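We use cookies to remember your settings and measure traffic. Accept | Manage preferences

Filed under: Open data / Textiles & care

4 min read

# Nadcombe Garment Care Records

README for release 2, April

## Summary

Nadcombe is a table of home-laundering records for outerwear and heavy knits. Each row covers one wash and dry cycle for one garment, with fibre content, fill type, machine settings, detergent dose and a condition score before and after. It was compiled to compare care label instructions with what people do at home.

The release holds 600 rows in a single CSV file. Column names are lower case with underscores. Missing values are blank, never zero.

## Files

- nadcombe_cycles.csv: one row per cycle
- nadcombe_labels.csv: care label text, transcribed as printed
- codes.txt: fibre, fill and colour codes
- CHANGES.txt: differences from release 1
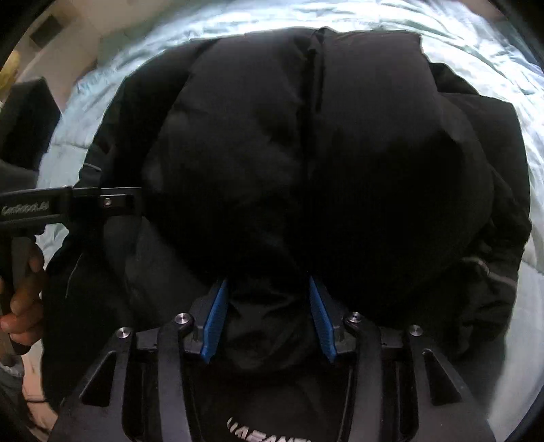

The two tables join on garment_id. A garment with no legible label has a row in the cycles table only, so use a left join if you want to keep it.

## Main fields

- garment_id: text, stable between releases
- fill_code: D (down), P (polyester), M (mixed), N (none)
- shell_colour: from the list in codes.txt
- wash_temp_c: dial setting in degrees Celsius
- spin_setting: low, medium or high
- dry_method: line, flat, tumble_low, tumble_high
- loft_before, loft_after: millimetres, blank where fill_code is N
- pill_score: 1 (none) to 5 (severe)

## Scoring

Loft is read with the garment laid flat and fastened, after resting overnight. Readings are taken at the centre of the chest panels and averaged. Pilling is scored against the Wegener card set under daylight bulbs. Dark garments are scored on a pale background.
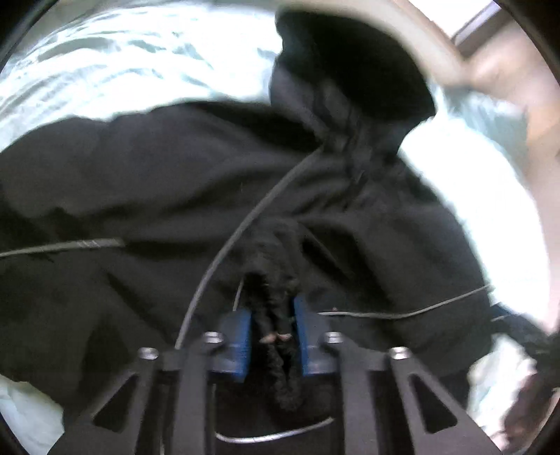 Black garment spread out on white bedding.

Scores given before the card set was adopted have card_used set to 0. Do not pool them with later scores.

## Known problems

Release 1 stored spin speed as a number for machines made by Bondano and as a word for everything else. Release 2 uses words throughout. The original numbers were not kept.

Detergent dose was recorded in caps for 13 rows. These have been left blank, as cap volume varies by product.

Black and navy were confused in some early entries. Treat shell_colour as unreliable where check_flag is 1.

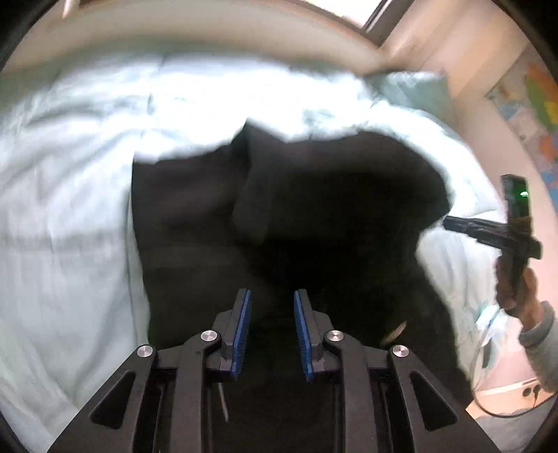 Trims are recorded in trim_code only if they were checked before washing. A blank does not mean the garment has no zip, buckle or reflective tape.

## Suitable use

The table suits teaching, label comparison and simple models of loft loss. It is not a random sample and should not be used to estimate how households in general do their washing.

## Versioning

Row order is not stable. The Videck script, included in release 1 for sorting and merging, has been withdrawn and is not needed to read the current files. Corrections should quote garment_id and the release number.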